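Friday, bench notes, sourdough side project

OK, so the Sirness flour finally got its proper turn and I'm pretty happy! Fed the starter before breakfast, mixed the dough at 9, and went with 2 percent salt like last time. The Okbridge flour always felt tight by the second fold, but this one stayed floppy and I had to keep wetting my hands. Bulk went 90 minutes longer than I'd planned (the kitchenette is freezing again) and I still think I could have let it go further.

Tap water in this batch, by the way. The loaf before it was bottled, same flour, same salt, and I want to do the pair again before I say anything out loud about chlorine.
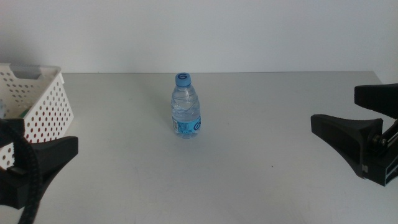
Kenneth Ogilvie thinks the water is a red herring and I should be looking at the starter, which in his view goes in too young every time. He'd leave it until it starts to sag in the middle, then mix. Fine, I'll try it, but that means coming in early and he can bring the coffee.

Shaped one round and one long. The long one went into the Lindsay basket, stuck along one side (rice flour next time, write it on the lid!!) and tore when I flipped it out. Crumb is decent anyway, a bit gummy near the bottom. I pulled it too soon.

Next: 48 hours in the fridge for the round one, lid on for the first 18 minutes of the bake, then off. Inês Cunha has my good scale, get it back before Monday's mix.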